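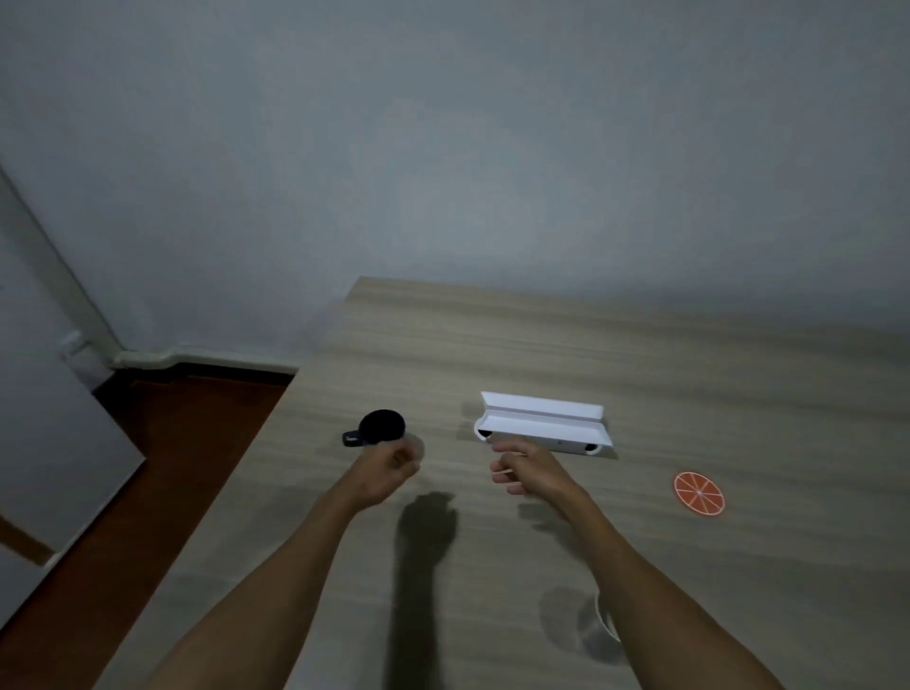

Zwischenbericht an die Förderstelle: Nachbarschaftswerkstatt Papier und Buch, Fladbridge
Berichtszeitraum: Sommer bis Dezember

Stand der Dinge

Wir sind mitten in der zweiten Projekthälfte, und es läuft richtig gut! Seit dem letzten Bericht ist die Buchbindewerkstatt im alten Kornspeicher an vier Nachmittagen in der Woche geöffnet, zwei mehr als im Antrag vorgesehen. Möglich wurde das durch die Kooperation mit der Stadtbücherei, die uns ihren Aufsichtsdienst von 15 bis 18 Uhr mitnutzen lässt. Die Nachmittage sind fast immer voll, und im November mussten wir zum ersten Mal eine Warteliste führen.

Bestandsaufnahme der Heimatsammlung

Kern des Vorhabens ist weiterhin die Sammlung Koster, also die Gemeindeblätter, Kalender und Schulhefte, die jahrzehntelang in Kisten auf dem Dachboden lagen. Erfasst sind jetzt 2224 von 2547 Stücken. Die verbleibenden Hefte sind überwiegend solche mit starkem Wasserschaden — die gehen wir erst an, wenn die neuen Trockengitter da sind. Beim Erfassen ist uns eine fast vollständige Reihe der Fladbridger Marktkalender in die Hände gefallen, mit handschriftlichen Notizen zu Wetter, Obstpreisen und Hochwasser. Die Schule möchte daraus im Frühjahr eine Ausstellung machen, und wir freuen uns riesig darauf!

Kurse

Der Grundkurs (Fadenheftung, einfacher Pappband) wurde zweimal durchgeführt, der Aufbaukurs zu Kleisterpapieren einmal. Beide Formate behalten wir bei. Geändert haben wir die Reihenfolge im Grundkurs: Das Falzen kommt jetzt vor dem Schneiden, und schon am ersten Abend geht jeder mit einem fertigen kleinen Heft nach Hause. Die Rückmeldungen dazu waren wunderbar, eine Gruppe hat gleich für die ganze Verwandtschaft Adressbüchlein gebunden.

Neu ist der offene Reparaturnachmittag, zu dem man eigene Bücher mitbringen kann. Gekommen sind vor allem Kochbücher und Gesangbücher, dazu ein Atlas, dessen Rücken uns drei Termine lang beschäftigt hat (er hält!).

Geräte und Räume

Die Stockpresse von Torkus ist geliefert und aufgestellt. Sie ist schwerer als gedacht, deshalb mussten unter dem Dielenboden 2 Balken verstärkt werden. Die Kosten von 400 Euro haben wir aus der Position Kleinreparaturen gedeckt, die damit ausgeschöpft ist. Die Pappschere ist nachgeschliffen. Offen ist noch die Beleuchtung über dem hinteren Arbeitsplatz, ein Angebot liegt vor.

Digitalisierung

Hier liegen wir hinter dem Zeitplan. Die Katalogsoftware Kato läuft stabil, aber der Import der alten Karteikarten hat Umlaute und Jahrgangsangaben durcheinandergebracht, und die Korrektur geht nur von Hand. Wir rechnen damit, im Februar fertig zu sein statt wie geplant im Dezember. Auf das Budget wirkt sich die Verschiebung nicht aus.

Nächste Schritte

Bis zum Abschlussbericht stehen an: die restlichen Hefte der Sammlung, der dritte Grundkurs, die Vorbereitung der Kalenderausstellung und die Korrektur der Katalogdaten. Außerdem bitten wir um Zustimmung, nicht abgerufene Mittel aus der Position Fahrtkosten für säurefreie Archivkartons verwenden zu dürfen. Den formlosen Antrag mit Kostenaufstellung reichen wir gesondert ein.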